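Section 6: Setting up the two-arm sorting task

By now your team has both arms homed, both grippers opening and closing, and the Gamage control software talking to the bench. Well done, that was the slow bit! Section 6 gets you to your first proper sorting run, the one you'll be showing off at the Desolville open heat.

6.1 Before you start

You need the two trays, the control box, the bag of switch parts from your Plumska kit and one team member whose only job is to stay within reach of the emergency stop. Swap that job between runs so everyone gets a go at driving.

CAUTION: Keep hands, sleeves and lanyards off the table whenever the arms are powered. If a part rolls away, press the stop first and fetch it second.

6.2 Laying out the bench

1. Check that the felt is flat and free of crumbs, solder bits and old tape.
2. Put the blue tray on the left and the red tray on the right. A slight angle is fine - the software finds the rims for itself.
3. Stand the control box between them, with the red mushroom button nearest the arms and the black selector at the far end.
4. Place your switch parts on their sides, in whichever tray your task card tells you. Leave space for the fingers to close.
5. Clear mugs, phones and notebooks to the desk.

NOTE: Glossy trays throw reflections. If the software keeps "finding" a part that isn't there, turn the tray a little and scan again.

6.3 First run

1. Set the speed to 25 per cent. Please don't skip this, however keen you are.
2. Open both grippers fully and bring them to the ready position.
3. Select Task 4 from the Tetska menu and press Scan.
4. Watch the preview. If both paths look sensible, press Go.
5. Let the whole cycle finish before you change anything, even if the first grab is a miss. Misses are brilliant for learning - save the log!
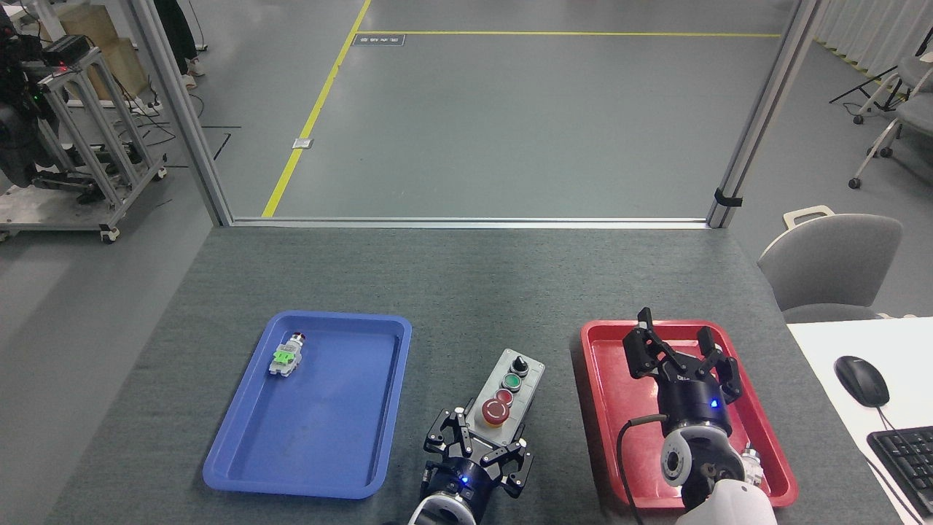
Desolville Juniors wrote in to say that their left arm kept nudging the control box on the way across, and raising the travel height to 56 mm cured it. They'd also like everyone to know that they lost a whole afternoon to a gripper cable snagging on a tray rim.

Both are well worth checking. Travel height is on page 41 of the software guide, and the cable should have enough slack for a full wrist turn without dragging over the parts. Once you can do a clean cycle at low speed, try swapping the trays over and see how your program copes. It's great fun, and it's the bonus round in the heat.

Plumska Student Robotics Club - Team Guide, May 2021
Questions? Ask at the club desk or use the contact form
Back to top

Related sections
Section 5: Homing the arms
Section 7: Reading your run log
Section 8: Packing for a heat
Spare parts list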